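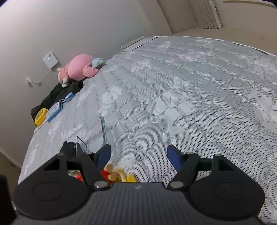

Should you empty a child's bed before you start sorting the toys?

Strip it and sort on top of it. A mattress gives you a flat surface at a sensible height, it saves your knees, and whatever you put there has to be dealt with before bedtime.

This was the advice that came up most in replies to our last newsletter, when we asked how readers at the Gorholm flats cope with small bits and pieces. By small bits we mean toys, keyrings, little pouches and the plastic parts that come off something and end up under the bed. We had 11 replies, and most of them described the same kind of afternoon. The bedding goes in the wash, the toys come out of the corners, and everything gets put into some sort of box.

The boxes do not need to be bought. Kitchen containers that have lost their lids are ideal, and so are lids that have lost their containers. A shallow one works better than a deep one for anything smaller than your palm, as you can see what is in it without tipping it out. Clear ones are good for the same reason. If you do want to buy, the Ramanauskas hardware shop has a shelf of plain storage boxes near the till, and the Fukine stall at the market often has odd lids in a crate underneath the table. Ask if you can't see it.

Start with the soft toys and put them up against the wall, out of the way. They take up the most room and need the least thought. Next do anything made of cloth. After that you are left with the hard toys, and this is the slow part. Sort by what a thing belongs to and leave colour and size out of it. A figure that came with a set goes with the set, even if it is always played with on its own. 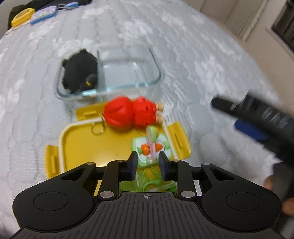 Keyrings are a nuisance because they belong to nothing. Several readers keep one tray for them, along with small figures that have no set, and let the child choose what stays in it. When the tray is full, something has to come out before something else goes in. One reader uses a glass oven dish for purses and pouches. It is heavy and does not slide about, but it should be kept low down and away from very young children. Check inside every pouch and undo every zip before it goes away. We were told of coins, hair grips and, in one case, a door key that had been missing since Easter.

A small brush is worth having to hand. Quilted mattress covers hold crumbs and fluff in the stitching, and a dry brush will lift most of it before you put the sheet back on. Brush towards the edge and hold a sheet of newspaper underneath. Leave the bed unmade for a couple of hours if you can, with the window open.

Toys that are in good order but no longer wanted can go to the Cutik swap table in the ground floor hall. Last time it took in 198 items and 2 were left at the end, both jigsaws with pieces missing. Please put sets in a tied bag with all their parts and leave out anything with a broken catch or a loose battery cover. The next swap is in October and the date will be on the noticeboard. Bags can be left in the hall cupboard from the start of that month.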